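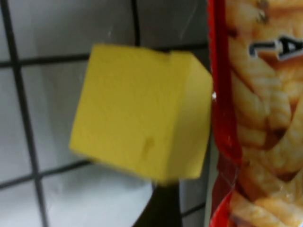 A yellow foam cube and a red snack bag.

Kimevik opens parcel counter at Jallent market hall
Sunday, November 10, 2024 | By Sunita Bansal, Kimevik press desk

Kimevik is opening a parcel counter in the Jallent market hall. Doors open Monday, no ribbon. Aimed at people mailing small stuff home to family – snacks, toys, socks, school things.

Flat price per box whatever goes in it, up to 4 kilos. Used boxes welcome if the corners hold. Tape and labels on the counter, free.

"My mother gets a box from me every March and I have paid too much for every one," said Kwan-ho Lu, who runs the counter. "We wanted one price you can remeber." 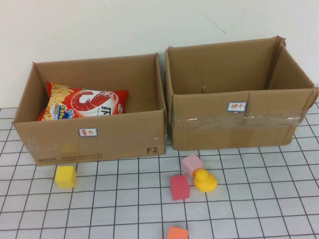
Pickup is once a day, at 4. Anything handed in later goes the next morning. Long-haul carrier is Teleck, same as our Pandey branch, which shipped almost 3000 boxes last year. Tracking by text message. No app, no account needed.
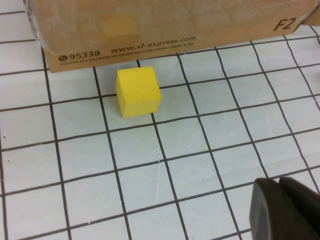 What you can't send

Batteries, aerosols, fresh food, cash. Sealed snacks fine to most countrys, but check the list at the counter first. Fragile items at your own risk for now – insurance comes in March.

Staffing

Two full-time, two weekends only. Eyerusalem Tekleab moves over from Pandey and will handle customs forms. Form help in 12 languages, by phone if needed.

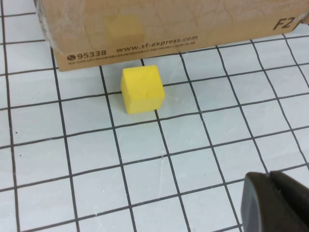
Foam cube on a grid mat, cardboard box behind.

Press contact: Sunita Bansal, Kimevik press desk, Stall 37, Jallent market hall
Last updated 12:37 PM
© 2024 Kimevik. All rights reserved. | Back to top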